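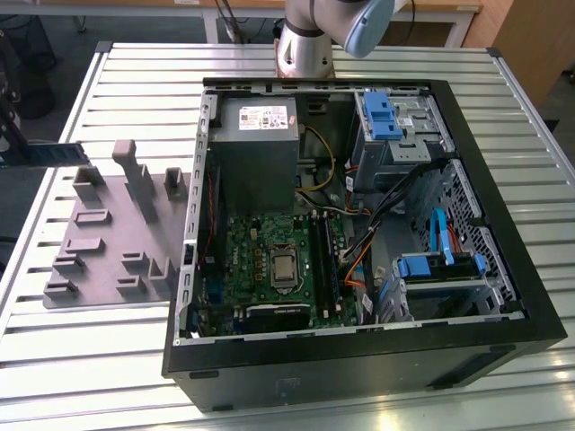

A desktop tower on the bench with its side panel off.

Clornby Adult Learning Project
Progress report to the Venkataraman Fund
Mar 23, 2018

This report covers the period since October. The grant pays for evening classes in reading, basic math and computer use at our two sites, Clornby and Cander.

Enrollment
We had 200 learners on the books at the end of the period, against a target for the full year that we expect to meet by summer. Most came through the library or were sent by a friend. The Cander site filled its reading classes first and we opened a second group there on the same evening. Math is slower. Several people signed up, came once and did not return, and we are now calling each of them to ask what would help.

Classes
Reading and math run in 6-week blocks with a short break between them. Tutors asked for longer blocks and we will try this at Cander first. The computer course starts with the parts of a desktop machine and moves on to email, forms and job applications. The job application sessions have been the best attended.

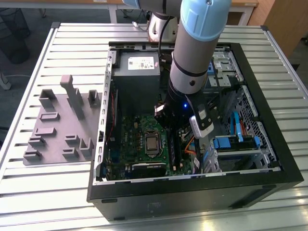
Attendance dropped during the bad weather, mainly at Clornby, where the last bus leaves before class ends. We moved the start time forward by half an hour and numbers have partly recovered. The bus company has not replied to our letter about a later service.

Spending
We have spent $1544 on books and printed materials, slightly under budget. Room hire at Cander went up in the new year and will be over by the end of the grant. We would like to move the unspent book money to cover it and ask for your approval.

Next period
We plan to open a small reading group in Fultness, where 3 people are already waiting. A room has been offered but the heating needs repair before we can sign. The learner survey goes out after the current block, and results will be in the final report.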